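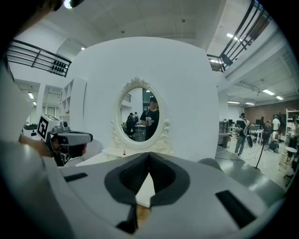
Both Suvus hand-held grippers at the vanity, seen from the camera on the nearer one. Main floor at right.

Suvus build notes: grippers, timing and the mirror

By Declan Brophy

The last item on this project stopped at the bench supply and the first motor test. Most of the work since then has gone into the two hand-held grippers and the software that reads them. The arm has moved very little. It is bolted to its plate in the back bay, it homes on all joints, and it can hold a coffee mug at full reach for as long as I have been willing to watch it. It will stay there until the hand-held side produces recordings worth replaying.

For members who have not followed along, the plan is to record a person doing a small tabletop job with the hand-held grippers, then have the arm repeat the motion with a jaw of the same shape. The job for this round is picking up a small object from the vanity top and setting it down at a chosen spot. Each gripper carries a camera that looks out over the jaw. The position of the gripper in space is worked out from the video and a motion sensor, and a marker cube gives an outside check.

Jaw and pads

The two sides of the gripper meet in a V, with dark padding on the inside faces. The shape is on its third revision. Revision one was flat and let round objects roll out toward the tip. Revision two had a V with a sharp inside corner, and the pad lifted at the corner after an afternoon of use. The current one has a small radius there, and the pad is cut in two pieces that butt together at the bottom. Contact cement held better than the double-sided tape we started with. Scuff the surface first and leave the clamp on overnight.

Travel on the trigger is now linear enough that I have dropped the correction table. The remaining problem is play in the pivot. With the jaw closed on a feeler gauge, the reading changes depending on which side was pushed last. Some of this is the bushing and some is the encoder magnet, which sits slightly off center in its pocket. I have a new pocket drawn and will cut it when the small mill is free.

Spring force is set by a stack of washers behind the return spring. Please do not borrow washers from a gripper that is hanging on the rack. Two recordings in February had to be thrown out when the closing force on one unit no longer matched the other, and it took an evening to find out that the stack was short by one.

Marker cube

The cube is white with a black-and-white square pattern and mounts on top of the housing. Its job is narrow. When a fixed camera can see the cube, we get a position for the gripper that does not depend on the gripper's own camera, and the two can be compared. We do not use it in the final recordings.

What matters most is that the faces are flat and square to each other. The first set of patterns was printed on ordinary label stock, which bubbled near one edge. A bubble too small to see from across the table shifted the detected corner by more than the error we were trying to measure. The second set was printed on matte stock and rolled down with a brayer. Gloss is no good under our ceiling fixtures. At certain angles a tube reflects off the face and the detector loses the pattern completely.

The mount uses a dovetail with one screw. Take the cube off by the screw, and do not twist it. The offset between cube and camera is measured once per mounting, and every twist means measuring it again.

Timing

This took more hours than the mechanical parts together. The gripper camera, the encoder and the motion sensor each keep their own clock. On the first recordings the jaw appeared to close before the fingers reached the object. The fault was a buffer in the video path that delayed each picture by a steady amount, plus an unsteady amount when the logging laptop was busy.

The fix has two parts. The encoder and motion sensor now go through one board, a Brindusus logger from the parts shelf, which stamps both from the same counter at 100 samples per second. The video is lined up afterward by a short routine at the start of each take: the operator opens and closes the jaw three times in front of the camera, holding everything else still. The software finds the jaw edges in the video, finds the same pattern in the encoder data, and slides one against the other until they agree.

If you are running a take, do the three closes at an even pace and all the way to the stop. Half closes are the most common reason a take gets rejected at import. The importer prints the offset it found. If the number differs much from the one before it, run the take again and leave the settings alone.

The laptop was also doing a disk sync in the middle of takes. It now records to a local folder and copies after the session. Anyone who wants files from the shared drive should wait until the copy script prints its last line.

The mirror

The vanity has an oval mirror in an ornate white frame, and from the gripper the mirror shows the operator, other people in the room and a piece of window. For a person this is no trouble at all. For position software it is a second room, visible through a hole in the wall, that moves the wrong way.

The tracker picks out small distinct points in the video and assumes they belong to things that stay put. Points on the carved part of the frame are excellent. They are sharp, they do not move, and there are many of them. Points inside the glass behave as if they were well behind the partition, and the ones on people move when the people do. When enough of the good points leave the view, usually as the gripper dips toward the tabletop, the tracker leans on the bad ones and the path bends.

Three measures were tried.

Masking the glass. A hand-drawn oval works for one still picture and for nothing else. Drawing the mirror as a fixed shape in the room map and projecting it into each picture works well, provided the map is good to begin with. This is what we run now.

Raising the limit on rejected points. This helped with people walking in the reflection and did nothing for the still parts of it, such as window edges and ceiling lights. Those are consistent with each other, so the software has no quarrel with them.

Covering the glass. A bedsheet fixed the problem outright and gave us a reference to compare the other two against. It stays on the list of test conditions, but the arm will have to work around shiny things sooner or later and the recordings ought to include them.

One more note on the mirror. A marker pattern seen in reflection is reversed, and the detector we use rejects reversed patterns by design. We have had no false readings of the cube from the glass.

Recordings so far

The take count stands at 91 accepted. The target for a first replay is 600, which at the present rate is a long way off. A take is short, but resetting, checking the offset and logging the object position add up, and one person working alone slows down after the first hour. Pairs go faster, with one person recording and the other resetting.

Accepted takes cover the left and middle of the tabletop fairly well. The right side is thin. So is anything recorded with the left hand. If you can only spare a short session, those are the two gaps to work on.

Please vary how you approach the object. The early takes were nearly all mine, and I reach for things the same way every time, low and from the right. A replay built on those would do fine until the object was put somewhere that motion does not reach.

Arm side

The jaw for the arm shares its pads and V shape with the hand-held units. It closes by a lead screw in place of a trigger. Closing speed is lower than a hand can manage, so fast grabs in the recordings will need to be stretched when they are replayed. Sheehan sent over a stiffer coupler for the screw, and it is fitted. The old one wound up under load and gave a reading that lagged the jaw.

The emergency stop has been moved from the plate to a separate box on a longer lead. It should be within reach of whoever is standing at the arm, and should go back on its hook afterward. The arm will not power up with the box unplugged.

Remaining before a first replay: the encoder pocket, a proper measurement of the arm base against the room map, and a limit on joint speed that is set in the controller and cannot be overridden from the laptop. The last one is mine to finish, and replay will wait for it.

Practical matters

Grippers are charged on the rack by the tool crib. Check that the light has changed before taking one. Cables that cross the floor should be pulled back against the wall at the end of a session.

The drawings for jaw revision three, the import script and the room map are on the shared drive under Suvus. The Prestbridge group has asked for the jaw drawings and may have them. The map is specific to our floor and will not be useful to anyone else.

The next recording session is Sunday, March 31, 2019, in the afternoon. Sign up on the sheet by the door, and write down which hand you plan to use.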